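I grew up in a house where nothing matched. The forks came from three different drawers in three different lives, the couch cushions were whatever my mother could get on sale, and I honestly thought that was how people lived. So you'd think I would have turned out relaxed about this stuff. I did not! I pair things. I pair socks, mugs, salt with pepper, and if you leave me alone at a kids' birthday party I will be on the rug sorting the blocks by color while the cake gets cut.

My friend Janelle Yap thinks this is a sad way to spend a life. She's a great believer in the big bin. Everything goes in the bin, the lid goes on, done, and when her son wants a block he digs for it (she says the digging is the fun part). We have been arguing about this since March and I'd like to set out my side properly, seeing as she got to do hers over dinner and I had my mouth full.

My side is that you can't see what you've got in a bin. A heap of 36 blocks is just a heap. Put out a few of them on a plain surface, next to the ones they belong with, and you start noticing shapes again. You notice that one has points and another doesn't. You want to pick one up and turn it over, which I have never once wanted to do with a bin. 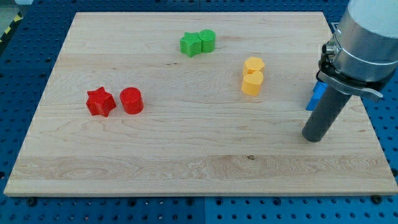
Seven blocks, four colors, one nice big piece of maple.

I could look at that board all day, and the wood is half the reason. Pale maple with the grain running side to side, one little dark knot, and then the red star standing up on its base with its points just a bit rounded off. Color on bare wood always works on me. Put the same star on a busy play mat with roads and ducks on it and I'd lose it in two seconds.

Now, Janelle's best point is that sorting is for grown-ups, and kids will wreck it by lunchtime. Fine, they will. I had 17 blocks lined up by color at my sister's place last winter and my niece went through them with her forearm like a snowplow. But then she sat down and started handing me the greens - only the greens - and she kept at it until bath time. I didn't ask her to.

So keep your bin, Janelle. I'd only say leave a few out, on a tray or a cutting board or whatever you have, two of each color, and see who wanders over.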